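Pads or pinchers? A Clarkstead shop spends July finding out

The test room at Konasero's Clarkstead shop is smaller than you'd expect. Two gripper kits, one arm, a gray drawer cabinet for a work surface. The company packs mixed grocery orders and wants one hand that can do most of it. I asked the engineer running the comparison how she picked the contenders. Short answer: price, then delivery time.

"We had the Zuccaro fingers already," she said. "Skurker could ship theirs in a week. So that was the list."
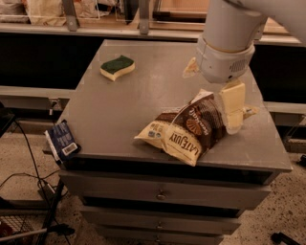
By the Clarkstead Business Page reporter

She wants names left out, hers included, until the report goes upstairs. Fine by me. What she will talk about is bags. Boxes are easy, she says. Cans are easy. Bags are where the vendors go quiet on the phone.

"A bag has no real edge. You close on it and the shape changes under you. The planner thinks it knows where the thing is and it dosen't any more."

Her test plan calls for 44 picks per item, per gripper. Same controller, same arm, same speed limit. First round went to Zuccaro, 83 percent on soft packages. Skurker's came in at 47, though she is quick to say those were factory settings and she hadn't touched the force limit yet.

So not a fair fight?

"Not yet. Ask me after round two."

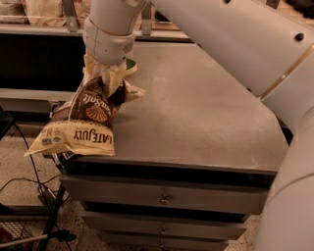 "And grabbing a corner is a different problem from grabbing the middle," she went on. "With a corner you get a nice small pinch, but all the weight swings under you. Go too fast and it's a pendulum. We cut the lift speed twice for that." The middle of the bag is steadier but there are chips in there, and a customer at the other end who wants them whole. She scores crushed product as a fail even if the pick goes through.

The camera question took up most of the second half hour. She has tried it on the wrist and tried it up high. Up high wins for now, mainly for planning the approach.

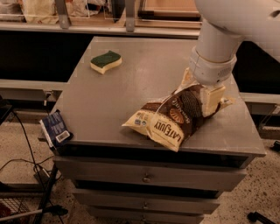 Force settings are what she expects to spend August on. Too low and things slide out, too high and you're sweeping up crumbs. Every item gets its own number at the moment and she hates that, it won't scale past the test shelf. She'd like the controller to sort items into a few classes and be done. A crumpled snack bag in one class, a kitchen sponge in another, and then something small like the dark blue package at the corner, which hangs partly over the edge and needs an approach path of its own. "Edges are good test cases," she said. "Stuff in a real tote never lies where you want it."

Budget? Some 24 thousand for the whole comparison, mostly arm time. She wouldn't say wich gripper she'd buy today. Pressed a little, she said the Zuccaro pads, then asked if she could take that back. She could not.

Round two starts once the spare Skurker fingertips arrive.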